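Erdal Kırmızıgül keeps a spreadsheet of everything his hands did in August. It has 1175 rows. Each row is one recorded attempt at a small tabletop job, with a column for the task, a column for how long it took, and a last column that says keep or toss.

He runs data gathering at Berkonano, a company in Melbridge that trains robot arms to do light handling work. Before he came here he repaired printers for Chisholm, a service firm across town. He says the two jobs have more in common than people expect.

"You're bent over a table, you're working with your fingers, and you're paying attention to small parts," he said. "The difference is that now the machine is learning from how I do it, so I can't take my usual shortcuts."

The learning system is called Merkance. It is given recordings of people doing a task with a pair of hand-held grippers, one in each hand, and it tries to work out what an arm should do when it meets the same kind of job. Kırmızıgül didn't design the model and says he only follows parts of it. His side is the examples.

I asked him what makes a good one.

"Steady speed, mostly. If I rush the reach and then slow way down for the grab, the model picks up that habit. And no fidgeting. People open and close the fingers when they're thinking – I did it for weeks. We had to throw out a lot of early work over that."

A new task needs 300 kept examples before the team will train on it. Four people share the recording, and Kırmızıgül wants it that way. When one person did a whole task alone, he said, the arm copied that person's path and had trouble when the object was turned a little.

They also change the layout between takes. The operator moves the object, turns it, sometimes puts something unrelated on the table, and starts over. There is a sheet with starting positions, but he tells new people to stop looking at it after the first day.

"If you follow the sheet too closely, you get a grid," he said. "A real table isn't a grid."

Mistakes are a longer subject. The group argued this spring over whether to keep a take where the operator drops something and picks it up again. Kırmızıgül was for keeping them, and for now they do, as long as the recovery is clean. A take where the operator gives up gets tossed.

Cables are what he talks about most. Boxes and blocks hold their shape, so a bad grip still usually works. A cable gives, and the tie around it can slide.
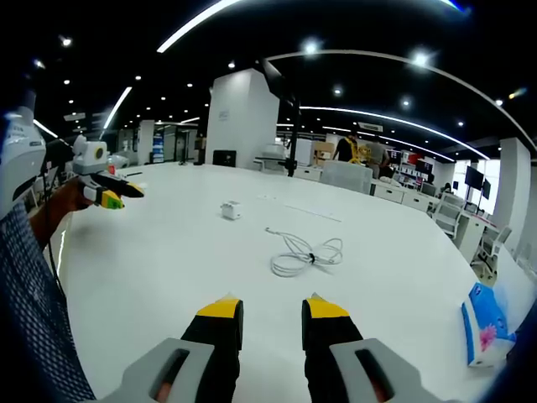 "With a charger you've got the hard part and the soft part, and they want different things from you," he said. "I grab the adapter square on, flat sides. The cable I take across the whole coil, near the tie. If you pinch one loop, the rest hangs down and you've made a new problem."

Using both hands brings its own trouble. The two grippers have to agree on when one lets go and the other takes over, and a person does that by feel without noticing. He now counts a short beat at each handoff so that the moment is easy to find in the recording.

Sessions are capped at 2 hours, with a 12-minute break in the middle. He asked for the cap himself after his wrists started to hurt. He also found that his late takes were worse when he went back and watched them.

He checks his own recordings the next morning and marks them before anybody else does. He tosses more of his own than the others do of theirs, and I asked if that bothered him.

"No. It's one row," he said. "I'll do it again after lunch."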